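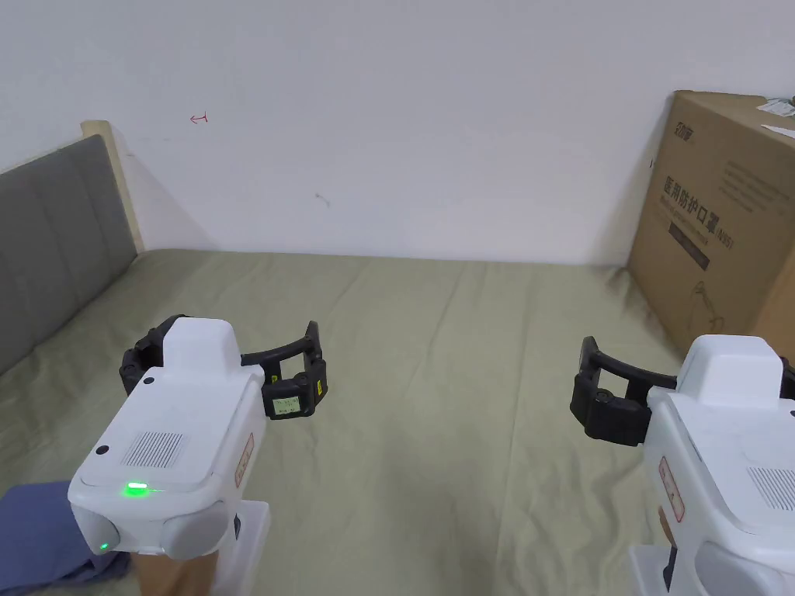 Katherine Espinoza thinks the shrinkage figure from April is too low, and that the Walville cloth was measured before it had relaxed. She wants the fitted sheet blanks left flat overnight before anyone puts a tape on them. Fair point. Repeating the test on that basis.

June 2026

Cotton percale, Walville, plain dyed, two blanks from the same roll. Marked a 600 mm square on each with laundry pen, one side parallel to the selvage. Second pair of marks at 900 mm along the warp only, to see if the longer baseline cuts the reading error.

Wash: 2 cycles, warm, Plarneo powder, no softener. Blank A line dried, blank B tumbled on medium. Both left flat overnight, no tension, then measured at three places per side and averaged.

Warp moved more than weft on both, as in April. B is worse than A. The long baseline agrees with the short one on A. On B it doesn't, and I suspect the marks bled – the ends are fuzzy and I was picking the middle by eye. Use thread tacks next time.

Elastic: the Horkwood tape recovered fully on A. On B it stayed slightly long. Not tested on its own yet, so can't separate heat from stretch.

Corner depth is still cut to the old Adeyemi pattern. Leave it alone until B has been repeated with tacks. If the warp result holds, add the allowance to the length only.

To do: order more tape, relabel the roll ends, find the steel rule.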